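Reading time: 2 min

We use cookies to keep this site running. Accept or manage your settings.

Gripper Technician (part-time, 30 hours a fortnight)
Kivus, Zultwood workshop

Kivus builds and services hand-held grippers that people use at home to record everyday jobs such as folding, stacking and making beds. We need a second technician to look after them. The position starts in May and reports to Kwok-wai Tsai, workshop lead.

The grippers go out in pairs. When a pair comes back it is cleaned, stripped as far as the linkages, checked, rebuilt and sent out again. The model we service most is the Skurel. You will have a bench of your own and a share of the incoming work. Shifts start at 8 am. A later start can be arranged for school drop-off.

What you will do

Strip and rebuild jaw linkages, replacing worn screws and bushes.
Replace finger pads and reset the jaws so they close square.
Clean camera lenses and check mounts for play.
Run the open and close test and record the result on the service card.
Talk users through small fixes over the phone.
Keep the spare parts drawers labelled and tell Kwok-wai when stock is getting low.

What you will need

A trade certificate in fitting, instrument repair, bike mechanics or similar, or two years of bench work we can ask someone about. Good near vision, with glasses if you wear them. Neat handwriting, as the service cards are still paper. Soldering is useful and we can teach it. A current driver's licence is needed for the run to Đặng, our machining supplier, every second week.

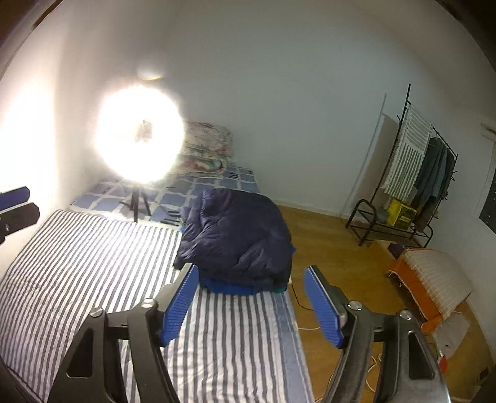
Pad and linkage work will fill most of your day. Dust and fabric lint collect in the ribs of the pads and the grip drops off well before the surface looks worn, so every pad is brushed out and looked at under the magnifier. The fingertips are slanted, and the two blue pads have to face each other evenly across the gap when the jaws are wide open as well as when they are shut. After that you go over the silver screws on the linkages, inner and outer on both jaws, and set each one with the torque driver. Over-tightening makes the jaw stiff and the user's hand tires quickly. Too little and the fingertip wanders.

Pay and conditions

$478 a day, paid fortnightly, plus super. Tools, safety glasses and an apron are supplied. There is free parking behind the building. The bench is adjustable for sitting or standing.

How to apply

Send a résumé and a short note about something you have repaired, including what was wrong with it. Please put "gripper technician" in the subject line. Shortlisted applicants will be asked in for a paid bench trial of 2 hours, which includes one pad change and one linkage rebuild.

Contact: Kwok-wai Tsai, Kivus, Zultwood workshop
© Kivus. All rights reserved. Back to top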